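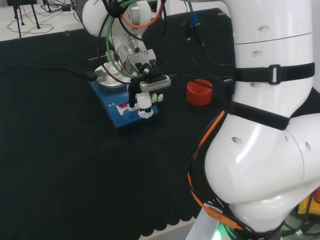
Das **Munirov-Verfahren** ist eine Lernmethode der Laborrobotik, bei der ein Roboterarm einfache Handgriffe am Labortisch – etwa das Greifen eines Bechers neben einem Magnetrührer – aus vorgeführten Bewegungen übernimmt. Beschrieben wurde es im November 2021 von Nazanin Moradi und Bijan Nouri, die daran im Projekt Cundmont mit viel Geduld gearbeitet hatten.

## Datengrundlage

Der zugehörige Datensatz Avico umfasst 200 Vorführungen in 4 Aufgabengruppen. Neben der Übersicht über den Tisch wird stets auch der Blick vom Handgelenk genutzt, der gerade bei kleinen Bedienelementen sehr willkommen ist.

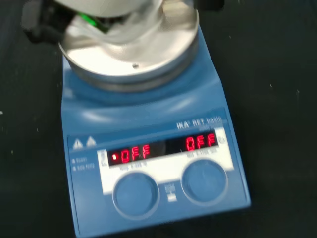
*Magnetrührer IKA RET basic aus Sicht der Handgelenkkamera; beide Anzeigen stehen auf „OFF“.*

## Greifen

Beim Greifen eines Bechers lernt das Modell die Stellung der Finger und die Lage der Hand gemeinsam, sodass der Becher aufrecht bleibt.

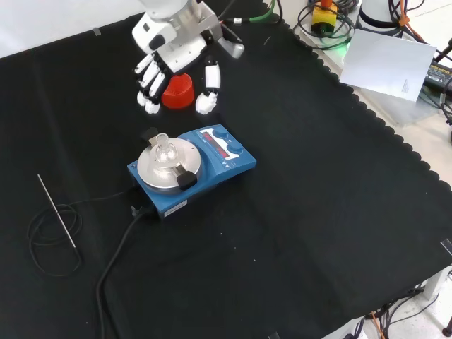

## Ergebnisse

Nach 60 Trainingsdurchläufen übertraf das Verfahren den älteren Ansatz Guillot, vor allem bei ungewohnt aufgestellten Geräten.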